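Home Tips Money Kitchen Laundry Shed Search

Household money papers — quick tips for getting them off the worktop

March 26, 2018

Tax year nearly done so this one's all paper. Bills, policies, bank letters, pension statements. The stuff that lives behind the toaster. Did mine over the weekend, notes below, in no real order.

Get it all in one place first. Drawers, coat pockets, glovebox, the bag for life on the back of the door. Don't read anything yet. You'll end up on the phone to the water company and that's the afternoon gone.

Open every envelope and bin the envelope. Flatten the letter, date at the top facing you. Leaflets straight out — the ones tucked in with the insurance renewal are nearly always adverts, but check for a policy schedule stuck between them.

Piles. I do house, car, bank, pension, work, and a pile called "ring them". Keep the last one small.

Staples out before you scan or shred. A blunt butter knife does it if you've lost the remover. Paperclips rust in a damp cupboard and leave a mark right through the page, so use the plastic sort or none.

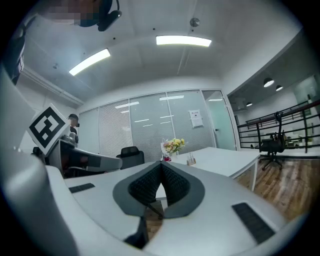
Labels next. Coloured dots look lovely for a week and then you can't remember if green was gas or car. Write the word, big, on the spine and the front. If you like a symbol as well, go for plain black on white with a heavy edge, same sort of thing as the square marker near the top of the tall white part on the left there. Even tilted it stands out. Pale pencil on a buff folder doesn't. Marker pen, let it dry, then clear tape over the top or it smudges.

What to keep. Current policy for everything, plus last year's so you can compare. Payslips and P60s, I keep the lot. Boiler and appliance guarantees with the receipt stapled on — till receipts fade, so photocopy them or take a picture the day you buy. Old statements can go once you've checked them agaisnt the bank and you don't need them for tax. If you're self employed keep more, look up how long for.

Renewals. Write the date on the calendar three weeks early, not on the day. Our contents cover from Ansari came in at £491 in January. Rang up, got it down to £490. One pound! Put the phone down, looked elsewhere, did a lot better. So ring, but have another quote in front of you when you do.

Old accounts. Go through the bank pile for names you'd forgotten. I had a Brellport savings book with £1,693 in it, last touched two house moves ago. They wanted the old address and proof of the new one. Took a fortnight, worth the stamp.

Pension statements. One sheet for each job you've had — employer, dates, plan number, phone number. Tape it inside the lid of the box. If an old firm changed its name, write both down. Mine went from Huden to Pruvusine and I spent ages searching under the wrong one.

Where to do it. Dining table if it's clear. Ours never is. Low table and a bit of floor works fine, and you can spread the piles out either side. Cushion under you if the boards are hard. Get up every half hour, your knees will tell you anyway. 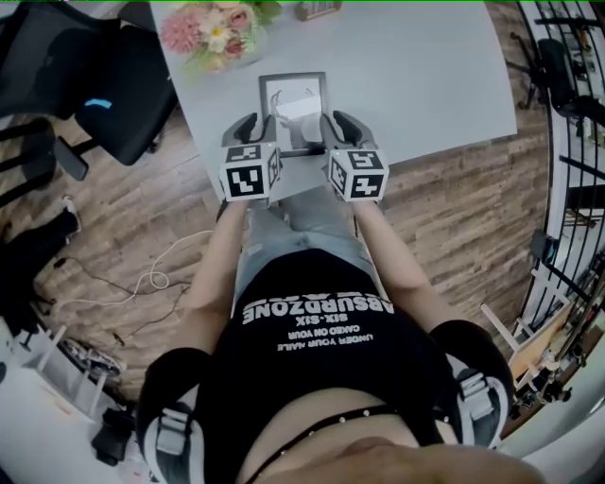

On the floorboards, legs out, white table top in front.

Shredding. Anything with an account number, National Insurance number or a signature. No shredder — soak it in a bucket overnight with a squirt of washing up liquid, mush it, squeeze it out, bin it. Glossy paper won't mush. Cut that through the numbers with kitchen scissors. Shreddings are good in the compost if you mix them in with peelings, otherwise they go into a solid lump.

Damp. Box off the floor, not against an outside wall, not under the sink. Couple of those little sachets from a shoebox in with it.

Passwords dont go in the box. Seperate place.

And keep a tray by the front door for new post. Empty it Sundays, or whenever the bin goes out.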